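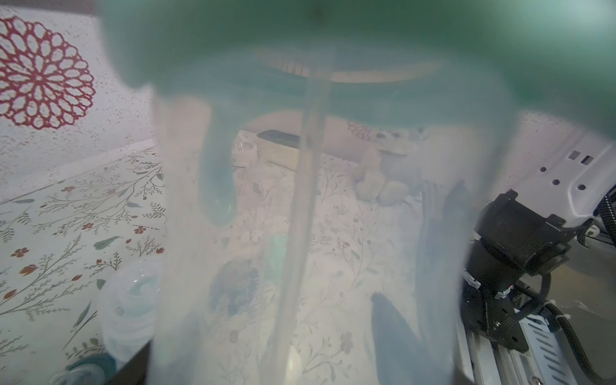

Valter Carrilho would sooner show a machine a job ten times than write out the steps once, and he told Flikel so when the firm asked its first customers what they wanted from a teaching kit. His answer shaped much of what Flikel is announcing today.

Flikel, based in Maldonado, will release Zedon in May. Zedon is a teaching package for two-armed table robots. A person moves a pair of hand-held guide arms and the working arms follow. Each run is saved with the camera views and the position of every joint, and can be played back, trimmed or thrown away.

The first task set to be released with the package is baby bottle handling. It holds 322 recorded runs, made by 19 operators. 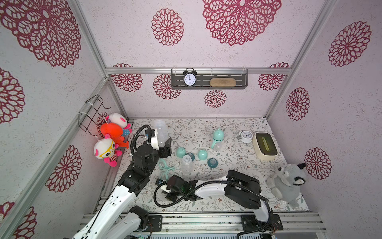
Two-arm workspace with baby bottle parts on the mat. Photo: Flikel

"Bottles are awkward," said Torunn Haugen, head of teaching at Flikel. "They're clear, they roll, and the collar has to go on straight. An operator feels that quickly and slows down – and the slowing down is part of what we record."

New operators practise before any of their runs are kept. Runs with a dropped part are marked and stored separately, so buyers can choose whether to use them.

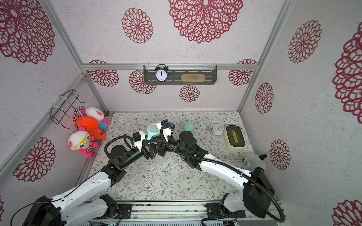
Zedon also lets an operator take over partway through a run, correct the grip and hand control back. The correction is saved as its own clip. Ividside, which tested an early version, asked for this feature and will be the first to receive the finished package.

The first batch is limited to 200 kits. Orders open in May through Flikel's sales office.

Press contact: Brenda Paredes, Flikel, Maldonado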